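Workshop Tips > Robot Arms at Home > Safety and Faults
Posted 11/15/18 by the Turnton Bench Notes desk

When the arm lets go late: a gripper fault and how I tamed it

I love my table-clearing arm. I have wanted one since I was a kid, and teaching it to pick up plastic cups and bowls is the most fun I've had in a workshop in years! But in February it gave me a proper scare, and I learned a lot from it, so here come my notes.

The arm was supposed to set a plate down, open up and back away. It set the plate down all right, and then it kept going. The gripper stayed shut, the wrist pushed lower, and the whole table gave a creak I did not enjoy. I hit stop, the plate shot out sideways and went past my ear (plastic, thank goodness - I had been thinking about trying the good china that week).
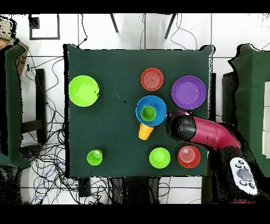
I blamed the software first, as you do, and wasted two evenings on it. The real trouble was a cable. The gripper's signal line had been rubbing at the last joint every time the arm folded back on itself, and the connector had worked half loose. When the wrist turned a certain way the "open" command just never got there. The arm thought it had let go and carried on to its next move.

So, what to do if yours starts acting the same way:

Stop the arm and cut the power before you touch anything. A stopped arm can still be holding itself up with its motors, and some of them sag when the power goes, so keep your hands out from under it.

Run your fingers along the whole cable, joint by joint. Feel for flat spots and shiny patches. Mine was a smooth little groove I could barely see but could feel right away.

Leave slack at every bend, then fold the arm as far as it goes and check again. I used soft hook-and-loop ties from Vostham, about 4 inches apart, and I love them - they come off in a second.

Turn the force limit way down. Mine had been set to 100 out of the box, and I never thought to look. Plastic dishes need hardly anything.

Test with cups first. Bowls and plates have wide rims, and a stuck gripper gets a lot more leverage on a wide rim.

Add a check after each release. My program now looks at how wide the gripper is open, and if the number is wrong it halts and beeps at me. It took ten lines and I wish I'd done it on day one!
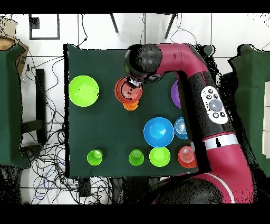

Can I just tape the loose connector and keep going?
Tape will hold for a while, but it creeps as the joint moves and then you have the same fault back, usually at a worse moment. Replace the connector or the whole lead. I got mine from Namunel and fitted it in an afternoon.

Since the new lead went in I've run 370 pick-and-place cycles without a late release. I still stand back with the stop control in reach, and I go over the cable before every long run.

Comments

benchrat
The groove you can feel but can't see! Had the same on mine, at the elbow though. Thanks for the tip about folding it all the way.

oldsolder
What did you set the force limit to in the end?

kt_workshop
I'd add safety glasses. Plastic plates fly further than you'd think.

More in this section
Tidying cables under a work table
Đinh bench clamps: a long-term look
Where to put your stop button
Fixing a table that wobbles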